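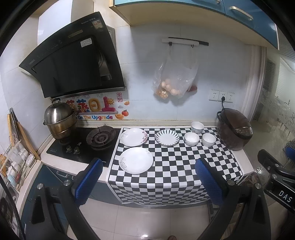 A steamer pot on a gas cooktop, with a wall decal reading "On The Upgrade."

Last updated: September 15, 2021

Volari Tells Clients to Stop Trusting Their Open Rates

SKAVCOMBE — Volari, an email consulting firm that works with business-to-business sellers, said today it will no longer put open rates in the monthly reports it sends to clients. The firm will report replies, booked calls and unsubscribes in their place, and it will apply the change to every account it manages.

The decision comes ahead of Apple's new mail privacy setting, announced in June, which loads the tracking images in an email whether or not the person has read it. Many email vendors have answered with promises of "smarter opens" and "predicted opens." Volari has tested some of those products and is not convinced.

"We were already doubtful about opens, and now we're being asked to pay extra for a guess at them," said Kirsty Gunn, founder of Volari. "A guess with a nice chart is still a guess. If a vendor can't tell me how the number is made, I don't want to hand it to a client who is going to plan a budget on it."

The firm reviewed 15 client programs over the summer. In 12 of them, the subject line that won the open-rate test did no better than the losing one when it came to replies. In 2 of those programs it did worse. Volari warns that this is a small group of its own clients, most of them selling to manufacturers and parts distributors, and that other companies should check their own results before copying anyone.

"I'd be suspicious of a press release that told you this proves something for all of email," said Alistair Lennox, who ran the review. "It doesn't. It tells us we were picking winners with a number that had little to do with sales in these accounts."

Naylor, a supplier of warehouse shelving and one of the programs reviewed, had been sending nine emails to each new contact. The schedule was built on opens: anyone who opened got more mail, and anyone who didn't got the same mail again with a new subject line. Under the revised plan, contacts who have not clicked or replied get fewer messages, and the sales staff sees every reply the same day.

"Our open rate looked great and my phone wasn't ringing," said Gavin Purves, sales manager at Naylor. "I asked about that more than once. I'm waiting to see a full year of the new way before I call it a success, but at least we're arguing about something real now."

Volari will also stop running subject line tests on lists it considers too small to give a clear answer. Clients who still want open figures can find them in their own sending software, and the firm says it will not try to talk them out of looking. It will not write comments on those figures or set goals by them.

The firm is equally cool on the idea that clicks will fill the gap. Security filters at large companies often follow every link in a message before it reaches the inbox, and those visits can show up as interest from a buyer. Volari will keep counting clicks for internal use — with the obvious filter visits taken out — but clicks will not appear on the first page of any report.

Prices for existing clients stay the same. Reports in the new layout go out with the next monthly cycle, and account managers will walk each client through the changes by phone.

About Volari
Volari plans, writes and reviews email programs for companies that sell to other companies. It does not sell mailing lists or sending software.

Press contact
Shona Geddes, Volari, Skavcombe

We use cookies to remember your settings and measure visits to this site. By continuing to browse, you agree to our use of cookies. Accept | Manage settings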